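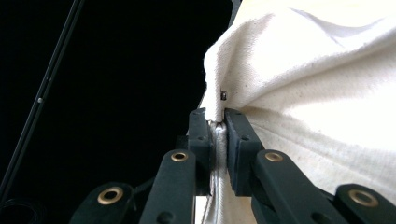
1/6 Stoffbeutel-Abend, Teil eins
Ihr Lieben, ich habe mir für den Dezember vorgenommen, endlich die Kiste mit den Beuteln durchzugehen. Ihr wisst schon, diese Säckchen, in denen Schuhe, Schmuck und Geschenke stecken und die man dann jahrelang aufhebt, weil sie zum Wegwerfen zu schade sind. Bei mir liegen sie seit Oktober im Flur und gucken mich an.

2/6 Angefangen habe ich mit den gewebten in Naturweiß. Die sind dankbar, die dürfen bei 60 Grad in die Maschine und danach kurz unters Bügeleisen. In einen kommen die Walnüsse von Kai, in einen anderen der Lavendel.
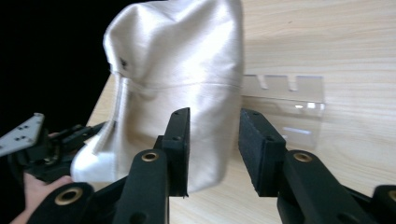
3/6 Satin ist bei mir immer so eine Herzensangelegenheit, meine Oma hatte eine ganze Schublade voll davon und ich durfte als Kind darin wühlen. Bügeln mag ich ihn trotzdem nicht gern - einmal zu heiß, und der schöne Glanz ist hin. Bei dem cremeweißen Beutel sitzen die Knitter vor allem oben, über der Naht, unten ist er viel glatter. Da reicht es mir, die obere Hälfte von links mit einem Tuch dazwischen zu bügeln, ganz niedrige Stufe.

4/6 Edileuza schwört ja darauf, Satin einfach übers dampfende Waschbecken zu hängen. Probiere ich beim nächsten aus und berichte!

5/6 Behalten wird alles, was eine heile Naht hat. Der Rest wandert in die Flickenkiste, für Rosário und ihre Puppenkleider.

6/6 Und falls jemand von euch noch Beutel zum Verpacken braucht: schreibt mir, ich gebe gern welche ab. Kordeln habe ich auch noch, bestimmt genug für uns alle.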